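Hanging Heavy Mirrors on Drywall: A Comparison of Four Hardware Types

Marisol Castellanos, Thaddeus Obi, Imani Greenberg
Interior Furnishings and Materials, Final Project Report
Submitted 3/28/24

1. Purpose

Framed wall mirrors are often sold with a hang weight on the label but no advice on how to hang them. Our group wanted to know which common hardware holds a medium-size mirror flat and level on a drywall surface, and how much trouble each type is to install for a person working alone. We did not look at mirrors meant to lean against a wall.

2. Materials

The mirror came from the Trernomel line and was lent to us by the Roltetville Home Store. It is rectangular, with a beaded trim in an antique gold finish and two D-rings already screwed to the back. We weighed it on the shop scale at 12 pounds. To test heavier loads we strapped bags of sand to the backing board.

The wall was a panel of half-inch drywall screwed to wood studs, built by Marcus Montoya from the carpentry section. We tested picture wire on a single hook, two separate hooks, a French cleat screwed into a stud, and plastic anchors with screws.

3. Method

Each type of hardware was installed by one student who had not used it before. A second student kept time and wrote down any step that had to be repeated. The mirror was leveled, left alone for six days, and then checked again with the same level. We also measured the gap between the wall and the top of the trim, because a mirror that tips forward shows more floor than the buyer expects. 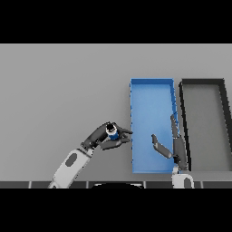 After the six days we added sand in small amounts until the hardware moved or the drywall cracked. The cleat was not loaded past 83 pounds. Our instructor, Ignacio Alcantara, asked us to stop there so the trim would not be damaged.

4. Results

Picture wire was the fastest to put up and the worst at staying level. The mirror had dropped at the left corner by the second check, and the top of the trim stood farther from the wall than with any other method. Thaddeus repeated the test with a shorter wire and the tilt was smaller, but it did not go away.

Two hooks kept the mirror level. The hard part was marking the holes. Imani had to move one hook twice, and the old holes were hidden behind the trim only because the frame is wide.

The plastic anchors held the plain mirror without any change. With sand added, the drywall around the right anchor crumbled before the screw bent.

The French cleat took the longest to install and gave the best result in every other way. The mirror sat flat, could be slid sideways to center it, and did not move under any load we tried. It does need a stud behind it, and the stud is not always where the buyer wants the mirror.

5. Problems

We had only one drywall panel, so later tests were done close to patched holes. This may have hurt the anchors the most, as they were tested last. We also had one mirror, and a taller shape might tip more on a wire.

6. Recommendations

For a mirror of this weight we would use two hooks and a paper template to mark them. For anything a good deal heavier we would use the cleat. We gave the store a copy of our template, which is the same width as the Trernomel backing board and has the D-ring positions marked in pencil.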